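Rutherford team opens up its shelf planner, slippers and all
Feb 2, 2019

It has been a long winter for the little software group at Nilto, up on the second floor of the old Rutherford building, but they came out of it with something to share. This week the group put out the first public release of Kostix, the planning and perception package it has been building for robots that have to reach into tight household places. By that they mean the sort of spots most of us reach into twenty times a day without giving it any thought: under a bench, behind a door, between one shelf and the next.

Shahla Vahidi, who leads the work, has been showing the package to visitors all week, and she is as happy talking about the parts that still give her trouble as the parts that don't. The trouble, she told us over a very large mug of tea, is nearly always the shelf itself.

"People come in and ask how the robot knows what a slipper is," she said. "That's a fair question, and we spent a good while on it. But what kept us here in the evenings was the board over the slipper. Your arm has an elbow and a wrist and a whole lot of knuckles, and every one of them has to be somewhere while the fingertip is doing its job."

Kostix splits that job into two pieces that talk to each other constantly. The perception side builds a rough model of the furniture first (boards, posts, brackets, the open space in between) and only then goes looking for whatever is sitting on it. The planning side takes that model and works backward from where the fingertip needs to end up, looking for a way to fold the rest of the arm in behind it. If it can't find one within its time limit, it asks for another look from a slightly different head angle and tries again, which is a habit Vahidi says she borrowed from watching her own father hunt for his reading glasses.

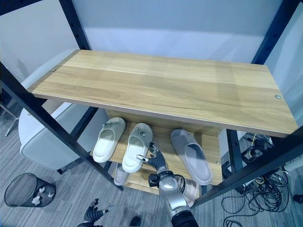
Footwear became the group's favorite test subject early on, and it has stayed that way. Shoes and slippers come in pairs that look nearly alike, they get put down at every angle, and a pale one against pale wood under the shadow of an upper board is a hard thing to outline cleanly. The first version of the software was fond of joining two neighbors into one very wide shoe. The new release handles this with a second pass that looks for straps and openings before it decides where one object stops and the next begins, and Vahidi says that change alone cleared up most of the bug reports that had been sitting open since November.

The release comes with 655 recorded shelf layouts that anyone can load and replay, together with the plans Kostix made for each of them. The good plans are in there and so are the bad ones, including 13 that the group has set aside in a folder of their own because the planner still gives up on them. Most of those involve something on a bottom shelf, close to the floor, where the arm has to come in low and the head can hardly see past its own hand. Anybody who gets one of them working is warmly invited to write in.

There is a viewer in the package too, and this may be the part that people outside the field enjoy most. It's called Vudura, and it lets you step through a plan one joint at a time and see what the software thought was solid, what it thought was open air, and what it hadn't made up its mind about yet. The undecided bits show up in orange. Vahidi told us she wrote the first draft of Vudura over a holiday weekend, mainly so she could stop arguing with a coworker over whether a certain bracket was in the way. (It was, and she had been on the wrong side of that argument!)

For those who keep an eye on numbers, the group ran 3,000 simulated reaches before the code went out the door, and 81 percent of them reached the chosen object without the planned path touching any part of the shelf. Vahidi would like that figure to be a good deal higher by the next release, and she is careful to say that a simulated reach is a much politer thing than a real one. Real shelves wobble a bit. Real slippers slide when you poke them, and the software has to notice that they've moved and start its thinking over from wherever they ended up.

That last piece, the noticing, is what the group plans to work on through the spring. At the moment Kostix checks its model again after every contact, and this is slow enough that you can drink some of your tea while you wait. The plan is to let the perception side keep watching during the motion itself and pass along only what has changed, so the arm can adjust as it goes. An early version is already in the code under an experimental switch, and the release notes ask people very kindly to leave that switch alone unless they have a hand near the stop button.

The package can be downloaded from Nilto's project page, where you'll also find the install notes, a getting-started guide written for people who have never planned an arm motion before, and a list of known problems that is refreshingly long. Bug reports are welcome, and reports that come with a recorded layout attached will be looked at first. The group is also taking requests for the next set of layouts. Coat hooks are leading so far, with kitchen drawers close behind, and Vahidi says she will get to both of them once she has had a week off.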